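Swap Shelf FAQ

Everything we get asked about the parts swap at Declercq Hall, in one place. If you've never been, come and have a look – it's one of our favorite mornings of the month!

When is it?

One Sunday a month, doors at 9 in the morning. We stay open until 1, but the good stuff moves early. There is no swap in August.

What can I bring?

Plastic housings, covers, shells, panels, knobs, brackets, feet, lids, trays – the bits that belong to something bigger and still have life in them. We love the odd ones. Somebody out there has been hunting for that exact cover for two years, and we get to see their face when they find it.

Please leave batteries, anything with fluid in it, and broken glass at home. The Destmont recycling center takes all of those.

Do parts have to be clean?

Wiped down is plenty. Scratches are fine, and so are missing screws. If there's a crack, put a bit of masking tape next to it so people can spot it.

How should I pack large pieces?

A shallow plastic bin works beautifully. Big molded shells are awkward to carry and they love to slide around in the back of a car, so put something flat underneath and lower the wide end in first. Keep the shiny face away from anything rough. An old bath towel is great for this (and you'll get it back).

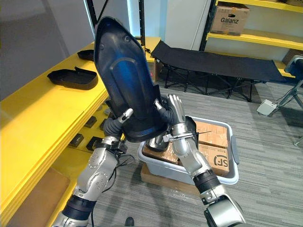 A dark blue shell and a light gray bin with taped boxes inside.

Can I leave small parts in their boxes?

Yes, please do! Taped boxes stack well and we don't mind opening them at the table. Write what's inside on the top in big letters. "Hinges, mixed" is enough.

Is there a size limit?

If one person can carry it through the door, it's welcome. For anything bigger, pin a photo and your number to the Rendum board by the entrance and let people come to you. A full-size boat cover found a new home that way last spring, and so did a set of tractor fenders.

How do I find out what a part belongs to?

Look on the inside first. Molded plastic often has a part number near the rim or beside a screw point, and a flashlight held low from the side makes it much easier to read. Still stuck? Bring it to the mystery table. We have 300 entries in the binder so far and add more every month.

Do you keep a list of what's on the shelves?

We do, and it's up to 1,651 items. It's called the Pestum list, and there's a printed copy at the front desk. Search by color and shape if you don't know the name.

What does it cost?

Nothing to swap. Coffee is a dollar, and the cinnamon rolls go fast.

What happens to leftovers?

They stay on the shelves for three swaps, then go to Destmont for recycling. If you want yours back, put your name on it and pick it up before 1.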